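Sorting letter and symbol pieces by colour: a guide for early years settings and families

We use cookies to help us understand how visitors use this site. You may accept all cookies or manage your preferences.

This guide is issued by the Bekside Toy and Learning Library for use with the loose letter and symbol pieces lent from our collection. It explains how to set up a sorting table, how to carry out the activity with one child or a small group, and how to return the pieces in good order. It was revised in October by Ho-yin Tang, who looks after the literacy shelves at the library.

The activity suits children from three years upwards. Many of the pieces are small and must not be given to children under three, or to any child who still puts objects in the mouth. An adult should remain at the table throughout.

What you will need

A flat table at a height the child can reach without kneeling on the chair.
One set of letter and symbol pieces. Set 428 is the smaller set and is recommended for a first loan. Set 1047 includes extra numerals and punctuation marks.
Plates or shallow dishes, one for each colour you intend to sort. Plain plates without a pattern are best.
A lidded tub for the pieces that are not in use.

Plates are preferred to bowls. A child can see every piece on a plate at a glance, and a piece placed wrongly is easily spotted and moved. If you do not have plates in matching colours, place a square of coloured paper beneath each one.

Preparing the pieces

Empty the set on to a tray and remove any piece that is cracked or has a sharp edge. Put damaged pieces in the envelope supplied – please do not throw them away, as we keep a record of replacements.

Choose two or three colours for the first session. Take a small handful of each and return everything else to the tub. Colours that are close to one another, such as pink and red or light blue and turquoise, should be left for a later session.

Setting out the table

1. Clear the table and wipe it dry.
2. Place the plates towards the sides, leaving the middle free.
3. Spread the chosen pieces across the free area so that none lies on top of another. They need not face the right way up.
4. Put one piece on each plate as a starter.

Carrying out the activity

Begin by naming the colour of each plate with the child. Pick up one piece, say its colour, and place it on the plate. Invite the child to choose the next. It does not matter which colour is taken first, and there is no need to finish one plate before starting another.

Older children may use both hands, one for each of two plates. This is harder than it sounds and should be introduced only when single-handed sorting is comfortable. Small tongs may also be offered. Rings, zeros and the letter O are the easiest shapes to grip with tongs, while thin pieces such as the letter I tend to turn over.
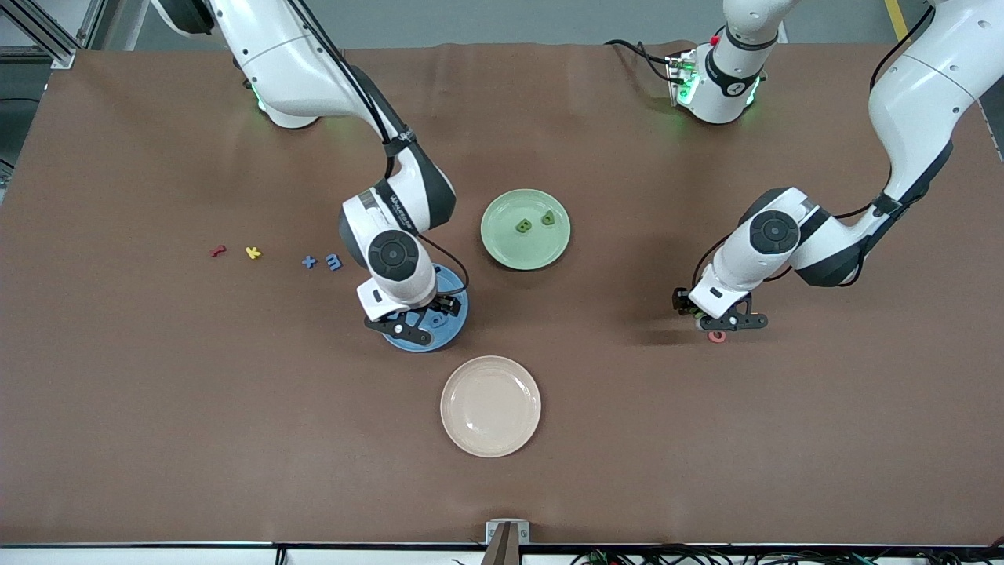 Should letters be named while they are being sorted by colour?

We recommend leaving letter names until the colours are secure. If a child offers the name of a letter, acknowledge it and carry on with the sorting. A second round can then be held in which the same pieces are sorted into letters and symbols.

Making the activity harder

Once the child sorts three colours with confidence, you may introduce any of the following.

Sort by shape: pieces with a hole in one dish, pieces without a hole in another.
Sort by kind: letters, numerals and symbols.
Sort by two rules: blue letters on one plate, blue symbols on the next.

A session of ten minutes is generally sufficient. Stop while the child is still interested, even if some pieces remain on the table.

Cleaning and returning the set

Wash the pieces in warm soapy water and leave them on a towel until fully dry. Do not use a dishwasher. Check the floor and the chair seats before closing the tub, and write the number of any missing pieces on the return slip. Sets may be handed in at the front desk or left in the returns cupboard before 5 pm.

Related guides

Threading and lacing: first steps
Using the Batosia number tiles at home
Vasilakis pattern boards: notes for childminders
How to label and store small parts

Bekside Toy and Learning Library. Contact us | Accessibility | Privacy
Back to top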